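Kekavden trial: where we've got to

To: Mirjam Kälin, Menance
From: Zoi Kokkinos

Hello Mirjam, second report on the Kekavden simulation kit, the one you're paying for us to try before anybody signs for the full licence. It's a bit longer than the last one as we've now had the thing running properly.

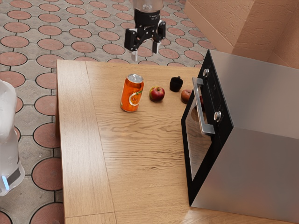
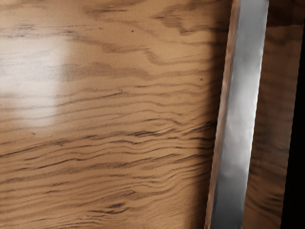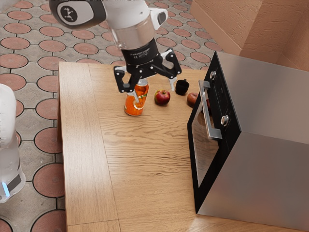
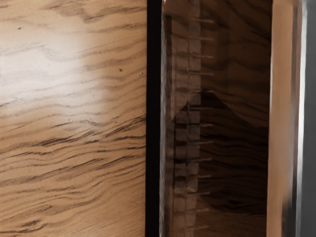
Kitchen table set: the arm, the can, the apples, the cup and the oven, plus two of the close-up views.

Pons, July

The short version is that I like it more than I did last time, and I still wouldn't buy the big package yet.

Installation first, as you asked. Vorbridge sent a new installer and it went on two of our three machines without a murmur. The third has the older graphics card and keeps dropping out when we open more than one camera view. Their support people were quick and friendly about it (I had a reply the same afternoon!) but the answer was to run one view at a time on that machine, so that's what we're doing. It makes checking a run slower than I'd like.

We've now put 233 runs through the kitchen table set, spread over the 24 tasks in the basic pack. Most of them are simple pick-and-place jobs with the can, the cup or an apple, and then there's a group that involve the oven. The pick-and-place ones are good. You can write a task in plain sentences, drop it in and have the arm trying it before your tea's gone cold, and that's the bit that sold me on the kit in the first place. Our two new starters had their own tasks going on their first morning, which I certainly couldn't say of the software we use now.

The oven jobs are harder going. The door handle is a long bar, and the gripper tends to catch it near one end and then slide. I've raised this with Vorbridge as a friction setting and they agree it needs looking at. Until it's sorted I've left those tasks out of the scores, so please don't compare this month's numbers with the ones in my first report. They aren't the same list.

I want to say something about the close-up cameras because you asked me whether they were worth the extra. They're fussy. When the gripper's in the wrong place you get a screenful of wood grain and a slice of grey finger, and a person looking at that hasn't a clue where the arm is. The overhead view gives you the whole layout at a glance - table, floor tiles, wall and all - and that's the one we keep open. But the people doing the training side tell me the close-up views matter to them a great deal, and they've asked me to fight for them. So I'm fighting for them. Could we keep that option in the budget until the end of the trial?

I also like how the surfaces look. There's proper glare on the tabletop and the oven picks up reflections, and our old software had everything looking like wet cardboard. Whether all that shine helps when we move to the real arm is a question for the next stage, and I'd be guessing if I answered it now.

Problems still open: 13 on our list, down from the longer list I sent you before. Seven of them are with Vorbridge and the rest are ours to fix, mostly file naming and one very silly mistake of mine with the folder permissions. The one that bothers me most is the reset between runs. Now and then an object comes back a little out of its starting spot, and if you don't notice then the next run is scored against the wrong position. We've added a check by hand for the time being.

Money: we're under on machine time and slightly over on my hours, mainly because of the third machine. I think it evens out. The spreadsheet's in the usual place and I've marked the overspend in yellow.

Next up is a rerun of the oven tasks once the new settings arrive, then the first transfer to the arm in the lab. I'd like you to come over for that if you can get away. Mornings are better here, any time after nine, and if you let me know which week suits I'll book the lab.

Zoi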